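Setting Up Your Vadero Play Kitchen Table
Hustotstead Family Guide, Section 5

Welcome back! If you have come straight from the last section, your table is standing on its own legs, the feet are leveled, and you have (we hope) had something to drink. Now comes the part most families have been waiting for, which is putting the kitchen things out and getting ready to cook a pretend lunch. Take your time over it. Children enjoy helping with nearly every step, and the ones they should sit out are marked with a caution.

Before You Start

You will need the table, a soft cloth, mild dish soap, and the box of kitchen pieces. Many families mix in a few real things from their own cupboards, such as a plate, a dish towel or a bottle of ketchup, and the Vadero surface is happy to hold them. The tabletop is rated for ordinary household weight, but please don't let anybody stand or sit on it, however small they are.

Caution: The pretend fruits are for play only. Wash them before first use and check them for cracks every month or so. Pieces that have split should go in the trash, even the favorites.

Caution: If you put a real toaster oven or any other real appliance on the table, treat it exactly as you would on your kitchen counter. Leave it unplugged during play, and let it cool completely before a child comes near. Turn every knob to its off position and check it again before you call anybody over.

5.1 Cleaning the Tabletop

1. Wipe the whole surface with a damp cloth and a drop of dish soap. The white finish shows crumbs and sauce very quickly, which some parents love and some parents don't, but it does wipe clean without much fuss.

2. Go over it again with plain water and dry it with a towel. Soap left behind dries into a dull film, and you will spend more time rubbing it off later than you saved.

3. Run a dry cotton swab around the inside of each mounting hole. Crumbs settle there.

Note: Please don't use scouring powder, bleach or the rough side of a sponge. Scratches can't be polished out.

5.2 Placing the Big Pieces

4. Begin with the largest piece, usually the oven. Set it toward one side, with a clear bit of table in front of its door. Make sure the door can swing all the way open without bumping a plate or an elbow.

5. Lay a folded or flat towel in front of the oven. It gives little cooks a landing place for whatever comes out, and it protects the finish from being scraped by the door or by a dish set down in a hurry.

6. Put the colander on the opposite side, where the washing of fruit is going to happen. If your children like to use real water, keep it in a shallow bowl and put no more than an inch in it. Keep the water well away from anything electrical – and if there is a real appliance on the table, skip the water altogether.

7. Bowls go nearer the front edge, within easy reach. A child who has to lean across the whole table for a bowl will take the plate along on the way.

5.3 Setting Out the Food

8. Place one plate near the middle. One is plenty to begin with, and more can come out when the guests (stuffed or otherwise) have arrived.

9. Add the fruits. We suggest starting with just a few and keeping the others in the Pyo storage bag. Our product tester Maribeth Magbanua raised her own children around an early version of this table, and she always found that a small handful of food made for a longer game than the entire bag tipped out at once.

10. Bring out the condiments last. Check that the cap on any real bottle is closed tightly, and wipe the neck first. A bottle can be laid down flat on the plate if your child tends to knock things over.

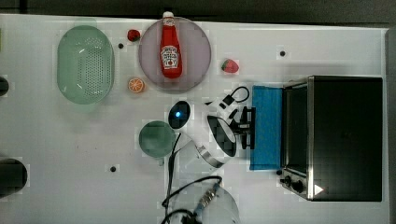
Guide Issue 17, page 29

With the ketchup lying on the purple plate and a toy strawberry and orange half close by, lunch is well on its way. The blue towel is flat in front of the toaster oven, the colander has the left side, and the dark green bowl sits below the plate. Your own table doesn't need to match. Left-handed cooks may well want everything the other way around, and you can swap the oven and the colander without changing any other step.

5.4 Putting Everything Away

11. Return the fruits to the storage bag, making sure they are completely dry. Leave the bag open overnight if you aren't certain.

12. Put real food and real bottles back in the kitchen. Ketchup left out after lunch has a way of being found again at four in the afternoon.

13. Shake the towel out over the sink and hang it up. Ordinary cotton towels can go in the wash with your regular laundry.

14. Wipe the table once more, following steps 1 and 2.

Note: The finish has been tested for over 2,000 wipe-downs with mild soap, so please don't worry about cleaning it after every meal.

Replacement Pieces

Lost fruits can be ordered one at a time through the Wodatau parts desk. Have the model number from the underside of your table handy, and tell them which fruit is missing and what color you remember it being. Colors do change a little from one batch to the next, and they will do their best to find a close match.

Continue to Section 6, Adding the Shelf and Hooks.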